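不烧煤的电厂：Sovidska机组改调相记

2022年4月16日　文／许蔓

Sovidska电厂的输煤皮带已经停了，汽机房里的发电机还要转下去。

电厂位于Barnel煤田边缘，装有2台同型号燃煤机组，发电机额定视在容量均为约600兆伏安。按照关停协议，锅炉、制粉系统和脱硫塔分批拆除，1号机整体报废，2号机的发电机、主变压器、励磁系统和厂用电的一部分保留，改造为同步调相机，继续接在通往Wukis变电站的线路上。改造由工程公司Bognár总承包，今年冬天进场，计划5月完成首次并网。

调相机在电力系统里是老设备。它在结构上就是一台空载运行的同步电机，不带原动机，也不带机械负载，靠调节励磁电流向电网送出或吸收无功功率。上世纪中叶，许多负荷中心都装过这种机器，后来电容器、电抗器和静止无功补偿装置便宜下来，损耗小，维护量也小，调相机便逐渐退出。它近年重新受到注意，与煤电退役的速度有直接关系。

一座煤电厂卖的是电量，账面上的收入几乎全部来自兆瓦时。但一台挂在网上的大型同步发电机同时还提供另外几样东西：转动惯量、短路电流、动态电压支撑，以及一个由转子实际位置确定的电压相位。这些东西在煤电占比高的年代没有单独计价，系统里从来不缺。机组一台一台退出以后，缺口先出现在离负荷近、离其他大机组远的地区。Barnel就属于这一类。

缺的是什么

先说惯量。电网频率由发电与用电的平衡决定。某台大机组跳闸的瞬间，系统出现功率缺额，调速器来不及动作，缺额首先由所有同步机转子的动能补上，转子减速，频率下降。转子储存的动能越多，频率下降得越慢，留给一次调频的时间越长。风电机组和光伏电站通过变流器并网，变流器的常规控制方式与频率解耦，叶轮里的动能不会自动释放到电网。可以在控制中加入附加环节来模拟，响应要经过测量、滤波和计算，与转子的物理响应仍有差别。

一台汽轮发电机组的动能分布在整个轴系上，高中压转子、低压转子和发电机转子各占一份，低压转子叶片长、直径大，占比通常不小。把汽轮机脱开以后，剩下的只有发电机转子，惯量会明显减少。这一点在改造方案里必须讲清楚：改成调相机，保住的是惯量的一部分。有些项目因此在轴端加装飞轮，Sovidska的方案评估过飞轮，没有采用，理由在后文。

再说短路容量。电网发生短路时，同步机会在极短时间内送出数倍于额定值的电流。保护装置依靠这个电流判断故障位置，断路器据此跳闸。变流器的功率器件耐受过流能力有限，故障时输出电流一般只能略高于额定值。同步机退出后，故障电流变小，距离保护和过流保护的灵敏度下降，定值要重新整定，个别线路甚至要更换保护原理。

短路容量还有另一层含义。它反映电网在某一点上的“硬度”。硬度低的地方，无功稍有变化，电压就有较大波动；跟网型变流器依靠锁相环跟踪电网电压，电压波形本身受变流器输出影响时，锁相环可能失稳，表现为次同步或超同步频段的振荡。Wukis变电站的下级接有多座风电场，Sovidska两台机组都在网时，这个问题只存在于计算书里。电网公司委托所做的离线仿真显示，两台机组全部退出、且一条联络线检修时，该站的短路比会落到变流器厂家给出的允许下限附近。仿真采用的是厂家提供的黑箱模型，结论留有裕度，但方向是明确的。

第三项是电压。长距离线路轻载时产生容性无功，电压偏高；重载时消耗无功，电压偏低。投切电容器和电抗器是阶跃的，动作次数有限。静止无功发生器响应快，可是电压深度跌落时输出能力也随之下降。调相机在电压跌落时输出无功反而增加，强励投入后可以维持数秒到十余秒的过载，对故障后的电压恢复有帮助。

三项需求叠在一起，新建调相机、改造旧机组、增建线路、要求风电场加装构网型变流器，都是可选路径。Barnel选了改造，主要看工期。新建一台大容量调相机，从招标到并网往往要经过数年，变压器和开关间隔也要另配。旧机组这些都有，还有现成的基础、冷却水和出线走廊。

轴断开以后

改造最核心的一步，是把汽轮机和发电机之间的联轴器拆开。图纸上只是一条线，现场牵出来的问题很多。

第一个问题是轴向定位。汽轮发电机组的推力轴承一般布置在汽轮机一侧，整个轴系靠它固定轴向位置。发电机两端是径向支持轴承，只承受转子重量，不限制轴向窜动。联轴器一拆，发电机转子就失去了轴向约束。运行中的转子受磁力中心作用，会趋向定子铁心的轴向中心，但启停过程和故障扰动时，仅靠磁力不足以保证位置。Bognár的做法是在原汽轮机侧加一段短轴，配一只小型双向推力轴承，轴承座利用原低压缸的基础梁。基础梁要重新核算，原设计承受的是低压缸的重量和真空载荷，去掉这些以后，梁的固有频率会改变，须避开额定转速对应的频率。

第二个问题是临界转速。原轴系由若干转子刚性连接，各阶临界转速是耦合后的结果。单独的发电机转子加一段短轴，一阶、二阶临界转速都会移动。计算结果表明二阶临界转速与工作转速之间的裕度缩小，但仍满足规范。轴承的油膜刚度对计算影响较大，设计方为此把汽侧轴瓦换成了可倾瓦，油温控制范围也收窄了。转子返厂做了高速动平衡，现场再预留平衡槽，供首次升速后调整。

第三个问题是怎样把它转起来。发电机由蒸汽冲转，调相机没有蒸汽。常用办法有两种：一种是小型拖动电机配变频器，装在轴端，把转子带到略高于同步转速，断开拖动电源，在惰走过程中投入励磁，捕捉同期；另一种是静止变频器直接向定子供电，把发电机当作同步电动机启动。前者占轴端位置，设备简单；后者不占轴端，但需要额外的隔离开关和变压器，启动期间的保护配置也复杂，低频下电流互感器的传变特性要单独考虑。

Sovidska采用前一种。拖动电机安装在短轴外侧，与推力轴承共用一块底板。这也是飞轮没有上的原因之一。飞轮要占同一段空间，并且加大启动功率，润滑油量和真空罩壳都要重做，工期会超出5月的窗口。评估报告的意见是先按无飞轮投运，基础预埋件按将来加装飞轮的载荷预留。至于预留的部分以后能否真正用上，要看系统惯量的采购价格。

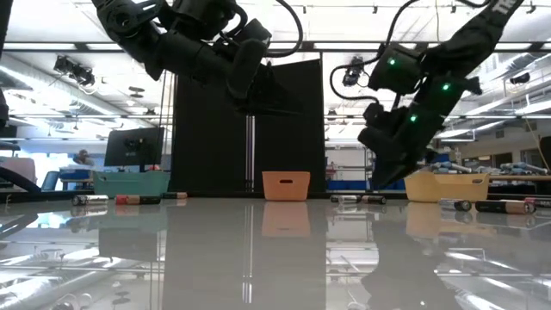
两台黑色机械臂悬于反光台面之上，右侧一台亮着绿色指示灯。

第四个问题在辅助系统。发电机采用水氢氢冷却：定子绕组通水，转子绕组和铁心用氢气。改调相后有功接近于零，但励磁电流在迟相满载时仍接近原来的水平，转子发热没有明显下降，氢冷系统须保留。氢站、密封油系统、定子冷却水系统于是全套留下，其中密封油泵原来有一路备用油源取自汽轮机主油泵，主油泵由主轴驱动，汽轮机脱开后不再存在，改由一台直流泵和一台交流泵互备。顶轴油泵和盘车装置也要重新布置，原盘车装在汽轮机与发电机之间，随联轴器一并拆除，新的盘车功能由拖动电机的低速模式兼任。停电情况下转子惰走时间变长，直流润滑油泵的蓄电池容量按新的惰走曲线重新校核。

蒸汽没有了，厂房冬季采暖也断了来源。氢冷器、定子水箱和若干仪表管路原来放在常年高温的汽机房里，没有伴热。锅炉停运后的第一个冬天，厂房内温度接近室外，几处取样管冻裂。这类问题在初步设计中没有列项，后来补装了电加热器和局部保温隔间，费用从不可预见费里支出。

冷却水是另一例。原循环水泵为凝汽器供水，流量极大，氢冷器和油冷器只是从母管上分一小股。凝汽器退役后继续运行大泵，厂用电耗无法接受。设计方在取水口加装了小流量闭式冷却装置，取水许可也随之变更。许可变更的审批时间比设备制造时间长。

励磁与进相

发电机原来的励磁变压器接在机端，采用自并励方式。自并励在机端电压跌落时励磁电压也跌，强励能力打折扣。对发电机来说这一点可以接受，对以电压支撑为主业的调相机来说就需要讨论。方案比较过他励，即从独立厂用母线取电，但厂用母线本身也来自同一电网，近区故障时同样受影响，独立性有限。最后保留自并励，提高励磁变的容量和强励倍数，整流柜全部更换。励磁调节器换成新的双通道数字式装置，增加了与Wukis站电压控制系统的接口。

迟相能力主要受转子温升限制，进相能力则受定子端部发热和静稳限制。原机组带有功运行时，进相深度由静稳极限决定，留有很大余量。改调相后有功接近零，功角接近零，静稳极限放宽，端部发热成为主要约束。发电机已运行多年，端部结构件的状态没有可靠的历史数据。检修期间在压指、压圈和边段铁心处加装了测温元件，计划在并网后的试验阶段分级加深进相，每级稳定后读取温度，再决定最终的低励限制曲线。

电网方面希望进相能力尽可能大。轻载夜间，Wukis一带的线路充电功率过剩，电压长期贴着上限，现有的电抗器已经全部投入。电厂方面希望保守一些，理由是铁心端部过热造成的损伤不可逆，返厂修理期间合同收入为零。双方在技术协议中写入的是一个区间，具体数值以试验结果为准。

保护配置的变动比预想的多。逆功率保护原用于防止汽轮机鼓风发热，调相机长期从电网吸收有功来弥补损耗，逆功率是正常状态，该保护必须退出。失磁保护的阻抗圆要重画，深度进相时运行点可能进入原动作区。低频保护的定值放宽，原先的限制来自汽轮机叶片共振，叶片已经不在轴上。热工保护中与蒸汽有关的逻辑全部删除，分散控制系统里的相关页面也一并删除。有一批联锁信号在删除时发现还被润滑油系统引用，逐条核对花了比较长的时间。

损耗与账目

调相机要吃电。轴承摩擦、风摩损耗、铁损、铜损加上辅助设备，对这一容量等级的旧机组而言，连续运行时的总损耗达到额定容量的百分之一上下。氢气的风摩损耗比空气小得多，保持氢压和纯度，对损耗有直接影响。电费由谁承担，一度是合同谈判的焦点。电厂主张作为系统损耗由电网承担，电网主张计入服务报价。最后的办法是设一个损耗基准，基准以内由电网承担，超出部分由电厂承担，投运后以实测值校准一次。

运行小时数也写进了合同。调度部门按历年负荷曲线和风电出力推算，全年中需要这台调相机在网的时段合计为3037小时，集中在风大而负荷低的季节。合同按可用率付费，不按实际转动时间付费，不需要时机组可以停下。问题在于停下是否划算。每次启动要经过盘车、顶轴、升速、同期，转子经受一次热循环，氢冷发电机的绝缘老化与启停次数相关。电厂的初步意见是短时间的空档不停机，长空档才停，分界线要根据电价和检修费用来定，目前还没有定稿。

可用率的计算口径同样有争议。润滑油系统的一次误报警会不会算作不可用，冬季氢露点超标而限负荷算不算部分不可用，取水受阻算谁的责任，这些条款在附件里占了很长的篇幅。按惯例，新机组的可用率承诺可以参照同型产品的统计，一台用了多年的发电机改造而来，没有同型样本可查。

投资方面，改造的费用明显低于新建，差额的大小取决于怎样计算旧设备的残值和寿命。发电机定子绕组的绝缘诊断给出的结论是可以继续使用，线棒局部放电水平偏高但趋势平稳。转子绕组在返厂时做了匝间短路检查，更换了护环。主变压器的油色谱正常，绝缘纸聚合度由糠醛含量间接推算，误差较大。如果主变在合同期内需要更换，改造的经济性会改变。报告对此做了敏感性分析，结论是主变更换一次，改造方案仍略优于新建；定子重绕一次，两者大致相当；两样都发生，则改造不如新建。

1号机的处理也与此有关。它与2号机同型，转子、油泵、励磁机座、轴瓦等部件可以互换。原计划整机当废钢出售，后来决定把发电机转子、部分线棒备件和两套冷油器留下封存。转子封存要求水平支撑、定期翻转、控制湿度，存放在原备品库里，库房的除湿机为此换过一次。

现场的次序

拆除和改造同时在一个厂房里进行，施工次序是管理上的主要难点。锅炉房与汽机房共用一排立柱，锅炉钢架拆除的振动会传到发电机基础。转子找中心期间，锅炉侧的重件吊装要停工。主蒸汽管道、抽汽管道割除后，低压缸连同凝汽器整体抽出，留下的孔洞用钢格板封闭，孔洞边缘是推力轴承座的位置，混凝土二次灌浆之前要复测标高。

行车是共用的。汽机房只有一台主行车，起吊低压内缸和吊装发电机端盖排在同一张计划表上，前者拖一天，后者跟着拖一天。工期表上的浮动时间大部分就消耗在这里。

电缆是另一处耗时的地方。几十年间电缆沟里叠放了许多层，其中相当一部分已经停用但没有抽出，标牌脱落。要拆的系统和要留的系统混在同一条桥架上，错剪一根就可能使密封油泵失去控制电源。做法是先给保留系统全部敷设新电缆，切换完毕，旧电缆沟整体断电，再一次清除。新电缆的用量因此比初设多，但省去了逐根识别的风险。

火灾风险的分布也变了。煤粉和燃油没有了，氢气和润滑油还在。厂用消防水泵原来按锅炉房和煤场的用水量选型，现在偏大，启动一次管网压力波动明显。消防主管部门要求保持原配置至煤场清空验收，此后再更换小泵。煤场底部还有一层与土混杂的残煤，阴燃的可能性没有完全排除，红外巡检仍按原周期进行。

调试计划分为四个阶段：单体试验，包括油系统冲洗、冷却水通水、氢气置换；拖动升速，逐级停留测振，过临界时不停留；空载与短路特性试验，与出厂曲线比对；并网后的无功阶跃、进相和强励试验。升速阶段尤其受重视。计算给出的二阶临界裕度偏小，轴承座刚度又是估算值，实测的共振峰如果向工作转速靠近，要靠调整油温和加配重来处理，处理不了就要改短轴。短轴改制需要返厂，5月的节点就守不住了。

并网后的第一个月按试运行处理，不计入可用率。调度部门要求试运行期间录波装置保持连续记录，用以校验仿真模型。Wukis站下级的风电场也要配合，在调相机投入和退出两种状态下各测一次阻抗频率特性。这组数据的用处超出本项目：煤电继续退役，下一个缺口出在哪一座变电站，需要用实测校正过的模型来推算。

能复制多少

Sovidska的条件有其特殊之处。电厂恰好接在电网需要支撑的位置，发电机状态尚可，厂址没有被其他开发项目占用，拆除与改造由同一业主组织。缺一项，结论都可能不同。无功和短路容量都带有很强的地域性，隔两级变压、上百公里线路，支撑效果衰减到不足以计入。离需求点远的退役机组，改造的意义仅剩惯量，而惯量在全网范围内采购，旧发电机转子单独提供的份额有限，很难和新建的带飞轮小型机组竞争。

构网型变流器是另一条路线。配有储能的构网型变流器可以模拟同步机的电压源特性，提供合成惯量，损耗低于旋转设备。短板是过流能力，要提供与同步机相当的短路电流，变流器须按数倍容量配置，成本随之上升。另外，多台不同厂家的构网型变流器并列运行的经验还少，规范正在编制。电网公司的规划文件把两类设备都列入，前期以旋转设备为主，后期视变流器试点情况调整比例。

人员安排方面，改造后的调相机按少人值守设计，就地只留巡检和检修岗位，监控并入Wukis站。留下的多数是电气和油系统专业的人员，锅炉、燃料、化学专业的岗位取消，其中化学专业保留了定子水和氢气分析的职责，并入电气班组。培训的重点放在氢气系统上，过去由汽机专业负责的密封油操作，现在要由电气人员接手。

截至发稿，推力轴承座的二次灌浆已经完成，拖动电机就位，油系统正在冲洗，滤网上仍有颗粒检出，冲洗合格前不会安装轴瓦。汽轮机的低压转子停放在厂房外的支架上，等待切割。

读者评论

转子不平衡
自并励那一段写得简略。近区三相短路时机端电压跌到很低，强励倍数再高也要打折，建议补充一下按多大残压校核的。另外失磁保护改阻抗圆之后和低励限制怎么配合，文中没有提。

老汽机工
我们厂当年也讨论过脱轴改造，卡在推力轴承上，基础梁算下来要加固，最后放弃了。冻裂取样管这件事我信，停炉后的汽机房比外面还冷。

windfarm_07
在风电场做涉网试验的。调相机投入前后各测一次阻抗特性很有必要，希望数据能公开，至少给到场站侧。黑箱模型的结果大家心里都没底。

读者3118
损耗那部分请问含不含励磁变和主变的空载损耗？口径不同差别不小。

沿线居民
煤场什么时候清完？刮风的时候院子里还是有灰。

氢气班
密封油改由电气专业操作，培训周期要给足。置换的时候二氧化碳纯度和取样位置都有讲究，不是看一遍规程就能上手的。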